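2024-01-02
By Karlijn Dierckx

What a demonstration kit should cost, and what it should come with

Hason sells its demonstration kit on the argument that recording a person is cheaper than programming a robot. For most household tasks I accept that argument. My objection is to the way the kit is priced and specified, which treats the hardware as the product and leaves the usable data as the buyer's problem.

The package has two main parts. One is a sensor glove with a marker plate at the wrist, which lets a fixed camera track where the hand is and which way it faces. The other is a hand-held gripper with its own wide-angle camera. A buyer may take either, but the discount applies only to the pair, and the sales sheet implies that sessions recorded with one can be mixed freely with sessions recorded with the other. Our group at Van Hecke took the pair in June on a trial licence.

I disagree with the claim about mixing. A glove records what fingers do. A gripper records what a gripper does, and a person holding one plans the task differently from the start. Squeezing a trigger sprayer is a good test. A human hand steadies the bottle and works the trigger as one habit, with the other hand free to help. A two-jaw tool has to be offered the bottle at a particular angle, and the operator learns to arrange the whole task around that angle. Both recordings may be labelled "spray and wipe". They do not describe the same motion, and a model trained on the two together needs some means of telling them apart. The file format as delivered has no required field for it.

The second matter is the marker. Printed squares are cheap, well understood and easy to replace, and I would not swap them for anything more elaborate in a kit at this level. They do need to stay in view. A plate worn at the wrist turns away whenever the forearm rolls, and in small rooms the camera cannot be moved back far enough to give the arm a margin. The manual gives this one sentence. It ought to have a page, with a drawing of where the camera should stand for a seated and a standing operator.
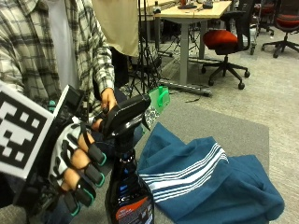
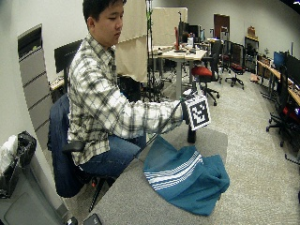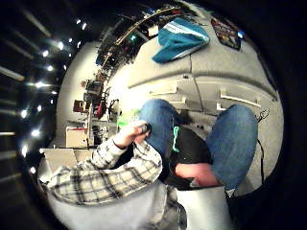

Towel and spray bottle work. The first two views are from a fixed camera, the third from the gripper's own camera.

The third matter is the lens. Hason offers the very wide field as a benefit, and for locating the tool in a room it is one. Straight edges come out as arcs, however, and small print on anything but the nearest surface cannot be relied on. It also takes in a great deal of the room and of whoever is sitting in it. Anyone planning to record in private homes should settle the question of consent and masking before buying. The kit includes no masking software — the sales office suggested we write our own.

Price is where the case for the kit weakens. The trial licence was 2,000 euros and covered 50 sessions. Calibration is charged separately after the first 5. A session that fails on tracking counts against the total in the same way as one that succeeds, so the buyer pays for the gap in the manual. Finden, which sells a simpler glove without the gripper, counts only sessions that pass its own check. I regard that as the correct arrangement and can see no technical obstacle to Hason adopting it.

I would still recommend the glove to a group with a clear task list and someone able to write the import scripts. It is light, the straps hold, and the fingertip caps can be replaced without tools. I would not recommend the pair at the current terms. A required field for the recording device, a proper page on camera placement and a change to how failed sessions are counted would alter my view, and the first two would cost the company very little.

Comments

Phyllis Entwistle
Agree on the billing. We had the same argument with them over calibration and got a credit, but only after two letters. Worth asking.

Kobe Peeters
You can put the device name in the notes field and filter on that. Clumsy, but it works with the current importer.

Karlijn Dierckx
Kobe, we do the same. The notes field is free text, so three operators gave us three spellings.

Ilse Kuipers
Does the Finden glove take the same wrist plate? We have a drawer full of them at Fumley.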